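How to test whether a robot can put your dishes away
March 2018

People who come through the Iltdale workshop ask me when a machine will unload their dishwasher. My usual answer is to set them a small job: stack some bowls. It takes a person a few seconds, and it shows where the machines are at.

What you need: a flat table, a pair of arms bolted down so they can't creep, and bowls in a few colours and sizes. Plain ones from the op shop are fine.

Step 1. Spread the bowls out. Leave room around each one for the fingers to come down. Crowded bowls are a separate test, and a harder one. 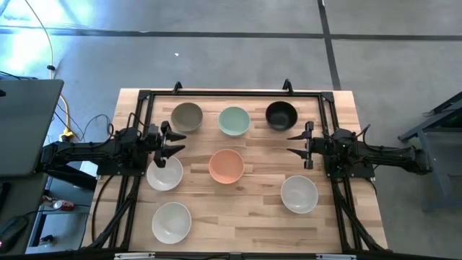 Keep the first layout simple and write it down, so you can put everything back the same way for the next run. At Iltdale we chalk the starting spots on the underside of a tea towel pattern and lay that out first.

Step 2. Guide it by hand. Have a person steer the arms through the job before you ask any software to do it. If your operator can't pick up a bowl with those fingers, no program will. Xaba, our training software, wants 1000 guided runs before it's much use. Go slowly and stop when your wrists get sore.

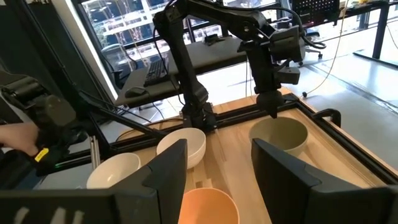

Gripper pointing down into the green bowl, with a hand on the leader arm at left.

Step 3. Work on the rim. A bowl gives two fingers very little to hold except its edge. One finger goes inside and one outside, then close gently. Start with a single bowl and shift it a little between tries. Ten good lifts in a row is my rule for moving on.

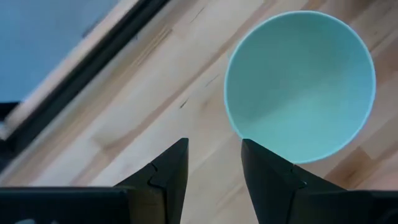

Glória Magalhães wrote in to say she gave up on rims and went to suction cups, which did well on flat plates and poorly on anything curved. She also thinks 10 lifts is too easy a pass mark and would like to see a longer run.

Fair enough. Use a higher number if you have the time.

Step 4. Stack. Lower the smaller bowl over the centre of the larger one and open the fingers only when it's seated. Letting go early is the most common fault I see. 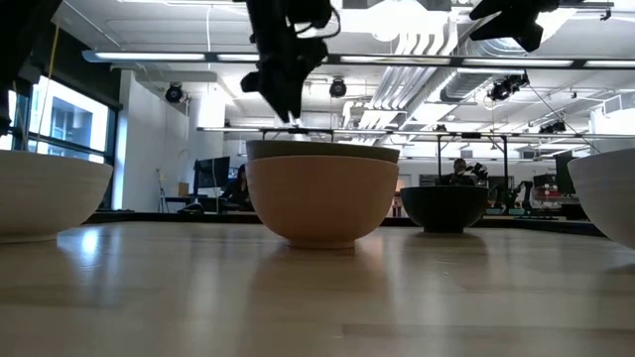

Olive-grey bowl nested in the pink one.

So can it do the dishes yet? In my kitchen, no. Our best February run on the Skoscombe bench was good enough to show visitors, but wet crockery and a full rack are still a long way off.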